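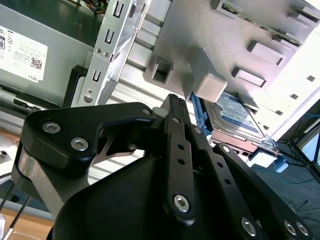 27th December, bench 2, drive removal

Goal for the day: 16 clean demonstrations of pulling the 3.5-inch drive out of the desktop tower, recorded over the remote arm, then hand the batch to the Trurum training run tonight.

Setup. Tower on its side on the wooden table, cover off, unplugged. Wrist camera on, overhead camera on. Teleop through the Ollason handset, position scale at half. I tried full scale first and kept overshooting near the drive cage, so I went back.

Task as I'm teaching it: come in high over the power supply, tilt to match the blue carrier, close on the carrier, squeeze, pull straight out along the rail, set the drive down on the foam. Back to home. Stop recording only after the arm is home. Last week's batch had several episodes cut early and the policy learned to freeze with the drive in the air.

First attempts, discarded. Approach angle was wrong. With the wrist square to the table, the right finger linkage touches the light gray plastic panel before the tips get anywhere near the carrier. Rolling the wrist clears it, but then the center link blocks a good part of the wrist view. Overhead camera covers for it, mostly.

Changed the start pose so the roll is already in. Much better. Saved it as carrier_start_b. Please use that one and leave the old one alone — the cable tests on the Dunbar arm still load it.

Force. The carrier needs a firm squeeze before it lets go. At the default grip limit the tips slide off the blue plastic. Raised the limit two steps and added fresh rubber to both tips. No slipping after that, but I can't say which of the two changes fixed it. Should have done them one at a time.

Also tried hand guiding for a few episodes, arm in free-drive, moving it by the wrist. It is faster, and you can feel the rail, so the pull comes out straighter. Trouble is my forearm ends up in the overhead view for most of the motion. Not mixing these in. They are in a separate folder in case someone wants the trajectories without the video.

Results. 16 good teleop episodes by late afternoon. Longest was 1297 control steps. That one has a long pause in the middle where I lost the carrier behind the finger and had to back off and look again. Kept it. I think a recovery is worth having in the set, but if the loss looks odd on that episode, drop it.

Still to sort out:

Handset drifts slowly downward when I rest my thumb on the deadman. Re-zeroed it after lunch and it came back. Might be the handset, might be the way I hold it.

Screw at the lower end of the center link should be checked before each session. Tightened it this morning, put a paint mark on it.

Wires near the power supply need to be tied back. None got caught today, but I was steering around them on every approach, and I don't want that detour learned as part of the task.

All episodes use the same tower in nearly the same spot. Next session, shift and rotate it between episodes. Carelus is sending over towers with a different cage, so hold off on anything bigger than 100 episodes until those arrive.

Batch is copied and queued on Trurum. Arm parked, brakes on, handset charging on the shelf.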